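Stumo Mystery Series Corpus: README

Version 2, 27 June 2023
Maintainers: Fouad Azar, Mayu Maruyama

Summary

Stumo is a set of scene records drawn from small-town mystery novels published in series. Each record covers one scene and gives its place in the book, the characters present, the objects that matter to the plot, and whether the scene plants, repeats, or resolves a clue. The set was built to study how authors of long-running series spread clues across chapters. It holds 2000 records from 71 novels. No full text of any novel is included.

Contents

scenes.csv: one row per scene
books.csv: one row per novel
clues.csv: one row per clue, linked to scenes by scene_id
guide.txt: the reading guide given to annotators
changes.txt: edits between versions

All files are UTF-8 with Unix line endings. Fields that contain commas are quoted. Empty fields mean "not stated in the book." The value NA means "not annotated."

Fields in scenes.csv

scene_id: book code, chapter number, and scene number, joined by hyphens
book_id: matches books.csv
position: start of the scene as a fraction of total word count, 0 to 1
setting: free text, up to 200 characters
present: character codes separated by semicolons
objects: object labels separated by semicolons
clue_role: plant, repeat, resolve, false, or none
annotator: A or B

Sources

The novels came from the lists of two small presses, Gimard and Anitz, both of which gave written permission for scene-level notes. Gimard supplied final page proofs. Anitz supplied e-book files, and for those titles chapter breaks were taken from the file structure. In a few Anitz titles the prologue is coded as chapter 0. Short stories and holiday novellas were left out. 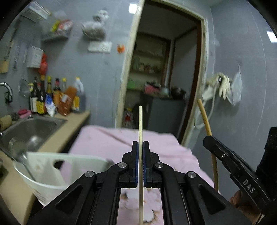 Object labels follow the Janssen list, a flat vocabulary written for this project. A label names the object in its plainest form and leaves out its owner, its condition, and its later use in the plot. Material and small markings go in the notes column of clues.csv, and only when the author gives them. A pale wooden chopstick with thin dark rings on its upper section is labeled "chopstick," with "pale wood; dark rings" in the notes. It is not labeled "weapon," even in a book where it later becomes one. Printed lettering on an object is copied in the case used by the book. If two objects of the same kind appear in one scene, the label is entered once.

Annotation

Annotator A read all of the Gimard titles and annotator B read all of the Anitz titles. Each reader finished the whole novel before coding any scene, so clue_role reflects knowledge of the ending. A scene starts when the place changes, when time jumps, or when the printed text has a line break ornament. Phone calls do not start a new scene. Dreams do.

A sample of 200 scenes was coded by both annotators. Most disagreements were between "plant" and "none," usually for objects mentioned in passing in a kitchen or shop. These were settled by discussion and the settled value is the one in the file. The original values were not kept.

Changes in this version

The "false" value was added to clue_role. In version 1, red herrings were coded as "plant."
Character codes are now stable across a series. A sleuth's neighbor keeps the same code in every book.
Three Gimard titles that had been split into parts were merged again.
The position field was recomputed after front matter was removed from word counts.

Known problems

Publisher and annotator are fully confounded outside the double-coded sample. Do not compare the two presses on clue_role without taking this into account.
Position values for Gimard titles come from proofs and may differ a little from the printed books.
Recipes at the back of a book are excluded, although one series hides a clue in them.
Nicknames are not always resolved to the right character code in early chapters.

Use

The files may be used for teaching and research. They contain spoilers for every title listed in books.csv. Setting and notes text may be quoted. Do not use the records to rebuild or retell a novel at length. Corrections should give the scene_id and the field name, and should go to Mayu Maruyama. Questions about permissions should go to Fouad Azar. The next round of corrections will be merged in February.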